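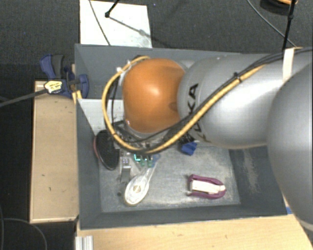

*Station 4, the gray bin, from the fixed camera.*

**The Long Way Around**

I loved the night shift at Pronthorpe, and I'll say so to anybody. The lights over the loading docks went down, the vending machine hummed, and I had the whole sorting hall to myself and the arms. Station 4 was my favorite. It worked the returns that didn't fit any category, so you never knew what it would be handed next. A spoon! A shoe! One glorious night in October, a trombone mouthpiece.

The trouble started with a twitch.

Every so often, on the way back up from a pick, the arm would stop dead with its gripper a hand's width over the bin floor. No alarm, no collision, nothing on the screen except a fault code, 1,078, which the manual listed as "signal interrupted, see supplier." The supplier was a company called Grube, and Grube's help line played a waltz. I got to know that waltz very well. I can still hum the second part.

I'd clear the fault, the arm would wake up, and off we'd go again as if we'd only paused for breath. The day crew did the same thing. Somebody had written CLEAR AND CARRY ON on a sticky note and put it on the panel, and I'm sorry to say I thought it was good advice. Seventeen times I followed it.

The next one was different. The arm stopped over a hairbrush, and I walked up to the bin and reached in.

I know. I've told this story at four safety meetings now, and there's always a groan at this point, and I've earned it every time. The gate switch was supposed to kill the drives the moment I opened it. I'd opened it. The arm was still. I could see the brush had wedged itself against the wall and I thought, well, I'll just nudge it loose, it'll take one second.

My sleeve caught on the bin's rim. That's the only reason my hand was late getting there. I was tugging at the cuff and muttering when the arm gave a sort of shiver, dropped the rest of the way, and closed its fingers on the place where my hand would have been. It made a very small click. Then it lifted the hairbrush out, as gently as you please, carried it over to the chute, and let it go.

I sat down on the floor. I stayed there for a bit, with my back against the rail, listening to the brush slide down to packing.

Then (and this is the part I can't help enjoying, even now) I got curious. I hit the big red stop, hung my lock on the main disconnect, tried the start button to be sure it was dead, and went to get a flashlight.

If you've never looked closely at the outside of a robot arm, I really recommend it. The castings are beautiful, all those fat curves, but what runs along them is pure housekeeping: loops and ties and straps, somebody's best guess at how much slack a wrist will need. Too little and the cable pulls. Too much and it snags. On Station 4 the big loop looked fine, and I followed it inch by inch with the light, all the way down behind the joint. Fine, fine, fine. Then I moved on to the thin black ones beside it, and I found a place where the jacket had gone shiny.

I pressed it with my thumb and it bent too easily, like a drinking straw. Inside, the wires had been flexing at that one spot since the day the arm was commissioned. Some were broken clean through. Some were broken only when the wrist was turned a certain way, and they touched again when it turned back. That was my twitch! The poor thing had been losing its gripper signal in the middle of a sentence and finding it again a moment later, picking up right where it left off.

Which explained the pause. It didn't explain the gate.

That took me until nearly morning. I had the panel drawings from Delar, the outfit that had installed the line, spread out on a cart with a cold coffee on each corner. Sheet 93 showed the gate circuit, two channels, lovely and simple. I opened the cabinet and found a short blue jumper across both of them. It was neatly done, too, with proper ferrules on the ends. Somebody had put it there to test something during startup, and had meant to come back.

I took a picture of it. I wrote it all down in the log in my very best handwriting, left my lock on the disconnect, and peeled the sticky note off the panel. The day crew came in and found me asleep on a pallet of bubble wrap.

They shut down the whole row. It turned out to be the only gate wired that way, but every cable on every wrist got pulled and looked at, and two more had the same shiny spot. Skesten, who owned the building and most of us, paid for new ones and sent a man to ask me questions for an afternoon. He wanted to know why I'd reached in. I told him the arm had stopped, and he waited a while with his pen up, and I said that was all I had.

I asked to be there when they started Station 4 again. They'd rerouted the harness with a wider bend, and I opened the gate myself, over and over, with everybody standing well back. Each time, the drives dropped out with a good solid clunk. I think I opened it more often than I needed to. It was a wonderful noise.

Then I shut the gate, pressed reset, and somebody tipped a fresh load of returns into the bin.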